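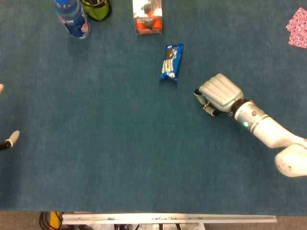 How often should the fingertip covers on a tabletop robot hand be replaced?

Replace them when the surface has gone hard or shiny, or when the hand starts to need a second try at objects it used to lift on the first. The interval depends on the objects and the table surface, so a fixed calendar schedule is a poor guide.

Equipment review: Bresemach Hand Service Kit, second edition
Tolentino Manipulation Laboratory, Equipment and Maintenance Section
December 2019

Purpose of the review

The laboratory purchased the Bresemach kit in April to replace the assortment of drivers, cleaners and spare parts that had been used on the two-handed tabletop cell. The kit cost $411, not including shipping. The review covers its use on the cell's two Sadari hands and is intended for other groups deciding whether to buy the kit or continue with general tools.

The work was carried out by Jhun Saludo, cell technician. Ottó Medve wrote the acceptance procedure and approved the cell for use after each service.

The cell

Each white arm carries a multi-fingered hand with a ribbed silver back plate and pale fingertips. The work surface is a table covered in teal carpet-like fabric. Objects used for acceptance are ordinary store items. In the session shown, an Oreo package lies by itself near the middle of the table with a hand close by, and a water bottle, a lime-green pouch, a small box and a patterned cloth are set farther back.

The fabric matters to maintenance. It lets the fingers press against the table without damage to the tips, but it sheds lint, and lint finds its way into the finger joints. The previous surface, a hard white board, did not have this problem and wore through fingertip covers much faster. The fabric now in use was supplied by Lostetti and is held down at the corners by hook tape.

Contents of the kit

The kit arrives in a molded case with a foam insert. It contains a torque driver with four bits, a joint brush, a tube of dry lubricant, a lint roller, a tip puller, a set of replacement fingertip covers, a cable gauge and a printed manual. The manual is clear and has good line drawings. Its page on wrist connectors shows an older connector than the one on our hands, and the supplier has been informed.

Setting up

Saludo follows the order given in the manual, with one change. The manual calls for cleaning the joints before the tips are removed. On our cell the tips come off first, as the brush otherwise pushes lint under the covers. The remainder of the procedure is as printed: arm parked, power off at the cabinet, hand supported, tips off, joints brushed, lubricant applied sparingly, new tips pressed on, screws on the back plate checked with the torque driver.

The arm is then powered up and the operator waits for a steady green light at the wrist before sending any command to the fingers. A blinking light on these hands means that the fingers have not found their zero position. This was seen twice during the review period, both times after a tip had been seated crookedly. Reseating the tip and restarting the hand cleared the condition.

A full service of one hand took Saludo 50 minutes on the first attempt. He now completes it in just over half an hour.

Acceptance check

After service, the hand must pick up and set down a wrapped snack package placed alone on open fabric. The package is a demanding object for its size. It is light, the wrapper is slick, and the crimped ends fold under if a fingertip comes in too low. A hand that is out of calibration by a small amount will often push the package across the fabric before closing on it. Medve requires 100 attempts per hand, spread over several package angles, with the package returned to open fabric between attempts. Other objects remain on the table but outside the working area.

The bottle and the box are used afterward for a shorter check of wide grasps. The cloth is kept for thin-edge picking and does not count toward acceptance.

Performance of the tools

The torque driver is the best item in the case. It clicks cleanly at the set value and fits between the ridges of the back plate without scratching them. The tip puller is also well made. Before it was available, tips were removed with pliers wrapped in tape, and several were torn.

The joint brush is adequate. Its bristles are slightly too stiff for the dark joint segments near the tip, and Saludo has replaced it with a softer brush from an electronics supplier. The lint roller is too narrow for a table of this size and was set aside after the first week. A household roller does the same job.

The replacement covers held up well. The first set had completed 3,182 recorded grasps when it was changed, and two of the covers could have remained in service longer. They were changed along with the rest to keep the grip even across the hand.

The cable gauge was not used. The cables below the table edge are checked by eye and by hand at the start of each week, and no fault was found during the review.

The kit includes nothing for the arm itself. Scuffs on the white housings are cosmetic and are left alone. Groups that want their arms kept clean will have to provide their own wipes and should confirm with the arm manufacturer which cleaners are safe for the finish.

Supply of spares

Replacement covers are sold only in full sets. One order arrived in nine days and another in just under four weeks. The Section now keeps one unopened set on the shelf for each hand.

Recommendation

The kit is recommended for cells with two or more hands in daily use. A group with a single hand in occasional use would be better served by buying the torque driver and the tip puller separately. Bresemach sells both, although neither is listed on the main order form and the part numbers must be requested.

The Section's marked copy of the service procedure, with the changed order of steps, is kept in the drawer under the control cabinet.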